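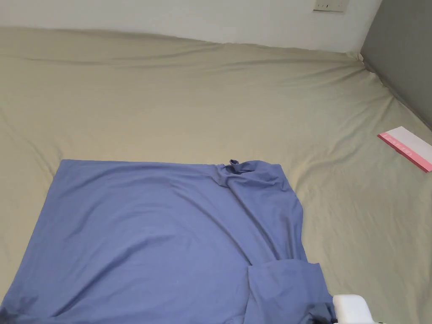
Newsroom > Announcements > Household

Werkance opens its folding evenings to people who own a chair with clothes on it

TOMMONT, March. Werkance, the small firm that has taught 244 households to put their laundry away, will run a new course this spring called Flat First. It lasts 3 evenings and costs less than the shirts you keep rebuying.

The method asks for a bed, made, and one garment at a time. Spread it out, smooth it with the side of your hand, turn the sleeves in, and resist the phone.

"We tried teaching it on tables," said founder Nest Voyle. "People have things on their tables."

Lesson one is the fitted sheet, pulled square at the corners before any shirt goes near it. A wrinkled sheet is allowed. A sulking one gets redone.
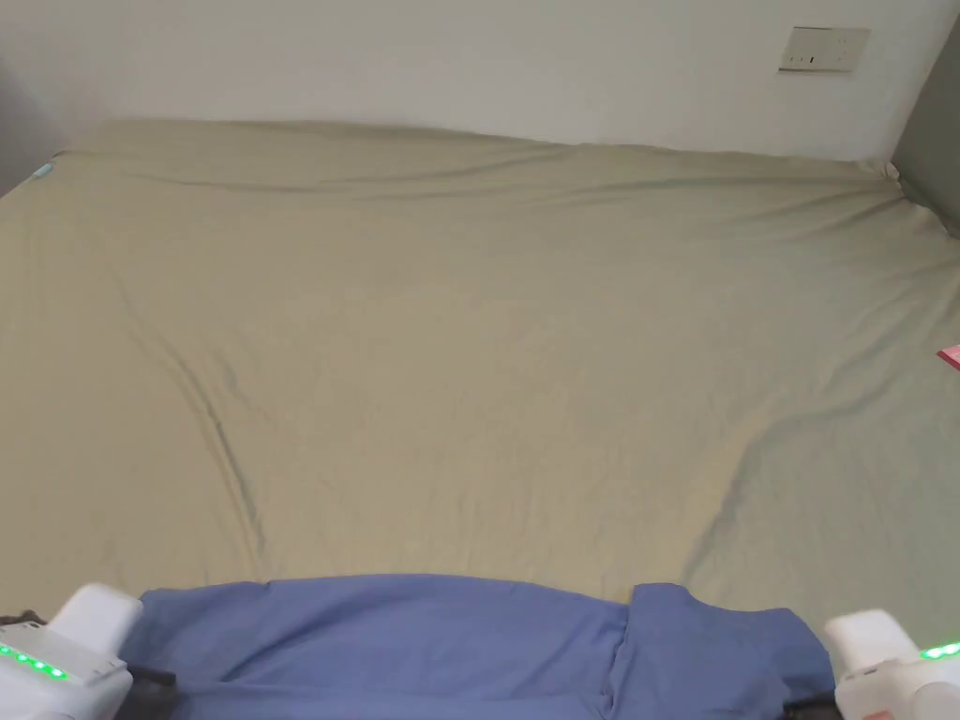 Comfort Nartey, after the trial run, said that she still couldn't fold the sheet itself but had stopped blaming the sheet.

Places are limited to 23. Bookings open at 9 a.m. through Emrys James at the Pritchard Street office. Bring your own shirts, clean ones please.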